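# Cleaning routine in a small café: project report

Submitted 2/15/26 by Rozália Jelínek and Kaan Ersoy

Our project looked at how long everyday wiping takes in a café during opening hours, and which jobs get missed. We wrote down 40 cleaning jobs, 23 of them on tables and chairs. The rest were windows, shelves and walls.

Tables were wiped with a dry cloth, starting at the near edge and working across.

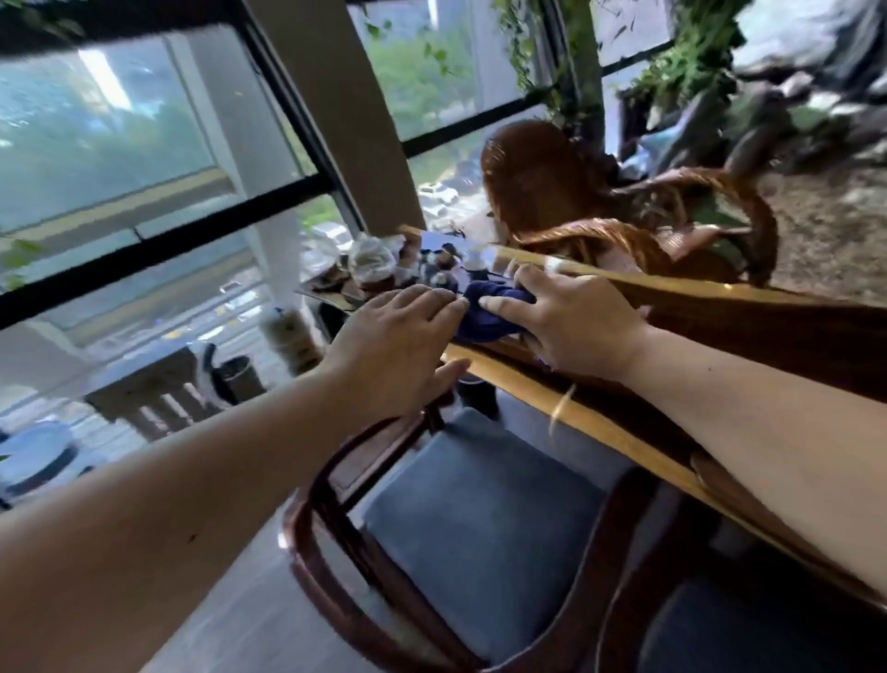 Customers stay seated during most of this, so the far side often has to wait. Kaan found that small items left on the table slowed him down more than the size of the top did. We moved them in one go, wiped, and put them back.

The picture wall was the job most often left out. Glass shows finger marks quickly, and a frame on a wall can shift when it is rubbed – one hand has to hold it still.

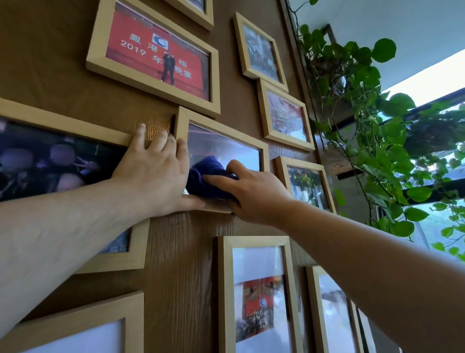
*Figure 2. Wiping the glass of a wall frame with a dark blue cloth, other hand on the corner.*

We would add the frames to the weekly list and keep a separate cloth for glass. Chair rails were done on 3 visits only, so those results are weak.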